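Filed under: Workshop Log > Bench Robots > Two-Handed Stuff

20 May 2019

Moved the whole operation up to the conference room because the bench downstairs is covered in someone's half-sanded guitar. Fine by me, the light up here is great and the chairs don't wobble.

So, where things stand with Cunedach. Both arms are on the new shoulder plate and the plate is finally square (third set of holes, don't look at the back of it). The left arm still sags a little when it's stretched out all the way, and I think that's the belt, which I tightened in March and have not touched since. Adding it to the list. The right one is lovely! It goes where you tell it and stays there, and I could watch it do that for an hour, and did.

The task for this round is the candy thing. I know, I know, we said blocks. But blocks are boring and they don't roll, and what I want is two arms working on one job where neither can manage alone. Opening a bag with one gripper is hopeless, I tried it at home with a sandwich bag taped to the counter and it just got dragged around. You need one side holding and the other side pulling the mouth open, and then both tipping together, and then somebody has to put the dishes where they belong afterward. That's four or five little jobs strung together, and every one of them is a place for my code to fall over.

Before I write any more motion files I wanted the human version done slowly, so there's something to copy from. Bag, two glass dishes, wrapped candy, nothing fancy. The things to look for are where the fingers go on the bag and where they go on the dishes, because my grip points so far were pure guesswork.
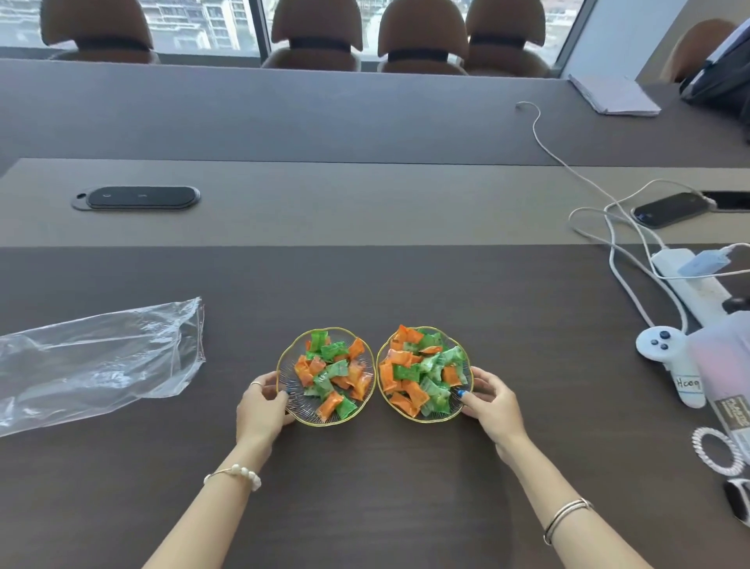
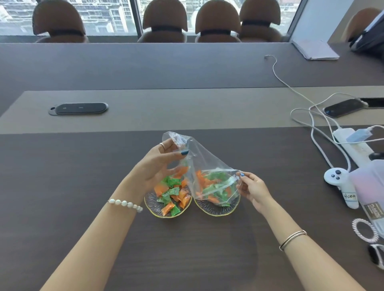 Dishes held by the rims in the first; bag held open over them in the second.

Stuff I got out of it, in no order:

The hands take the dishes from the outer edges. I had Cunedach coming down from straight above with the fingers inside the rim, which is silly now that I look at it, the candy is in the way! Outer edge for both, left arm on left dish, right arm on right dish. That also means the arms never have to cross, and anybody who was here for the elbow incident knows how happy that makes me.

With the dishes touching I can treat them as one wide target for the tipping part. I was going to leave a gap between them. No gap, then. Less to aim at and fewer places for a candy to drop through.

The bag grip is a proper pinch, thumb against fingers, one hand at the gathered corner and the other across the opening. My current fingertips are flat printed plastic and they'd let go of that bag instantly. I've got a sheet of the grippy rubber left over from the Irkari feet, so I'm going to cut pads from that and glue them on tonight. If they peel again I'll do the slot-and-screw version, which I've been avoiding because it means reprinting both fingers (and it takes forever on our machine, plus the purge tower always wins).

Clear bag on a dark table. Good contrast at the edges, but the shine is going to be murder for the depth camera. I may cheat and put a strip of masking tape along the mouth for the first runs. Sarantis, the tracking script, is very fond of masking tape and very bad at plastic.

Colors are great though. Orange and green, easy to pull apart with a plain threshold, so the dish check can stay dumb: is there orange or green in the circle, yes or no.

Numbers before I forget. Log file is 513, it's in the shared folder under Lutuvton because that's what I called the two-arm branch when I started it, and now I'm stuck with the name. Gripper force is set at 2 on both sides. I want to try 3 for the bag and leave the dishes alone, since glass and I have a history.

To do:
- cut and glue pads
- belt, left shoulder, really this time
- change dish approach to come in from the sides
- tape on bag, rerun Sarantis with the blinds half down
- buy plastic dishes for the first runs!!
- ask whether we can have this room again, or move the guitar

One thing I haven't worked out is how to tell when the bag is open enough. A person just feels it, I guess. I've got motor current and a camera and that's it. Might try pulling until the current jumps and then backing off a hair, which works for drawers. If anybody has done this with something floppy please write in the margin, I'll bring pens.

Going to go glue things.

4 comments | 11 likes
Workshop log pages are kept by the people who write them. Text and photos © the members. Back to top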